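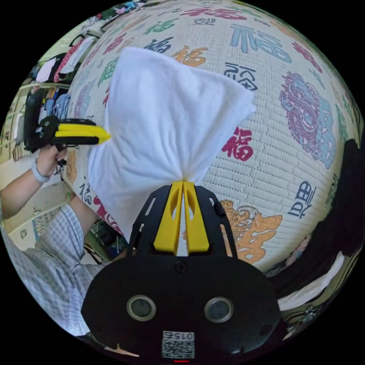 White towel, bunched up

Heated grips on an older 400 — worth it?
Posted Apr 22, 2019

wasstead_rider
I commute from Wasstead most mornings and my fingers are numb by the ring road. Looking at the Bivow grips, 60 quid. Bike's a 400 with a weedy charging system. Anyone run them?

ClutchDragger
Had mine since September and love them! Wire them through a relay though, not straight to the battery. I left them on overnight once and had to bump start it outside work (uphill, of course).

illow_ian
Disagree on Bivow, the left one on mine packed up in the rain. Ehlers cost more but the controller is sealed. Or just buy muffs, they look daft but they're warm. 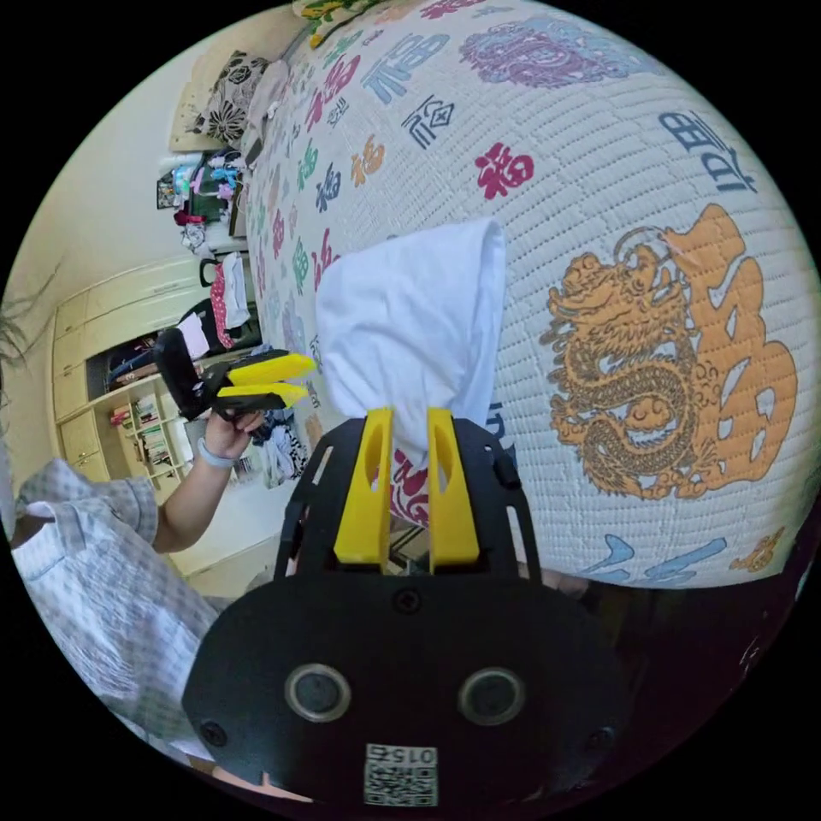
Yellow fingers, black body, label 015

ClutchDragger
Muffs are horrible, I couldn't find my indicator switch in them. And did you seal the connectors? Mine have had plenty of rain.

illow_ian
Yes, I sealed them. Dielectric grease and heatshrink. Still died.

wasstead_rider
Hmm. How thick are the Ehlers ones? I've got small hands and the clutch is already a stretch.

illow_ian
Bit fatter than stock. Wind the lever adjuster in and you'll be fine.

wasstead_rider
Ta both. Going for Ehlers with a relay, will report back when they're on.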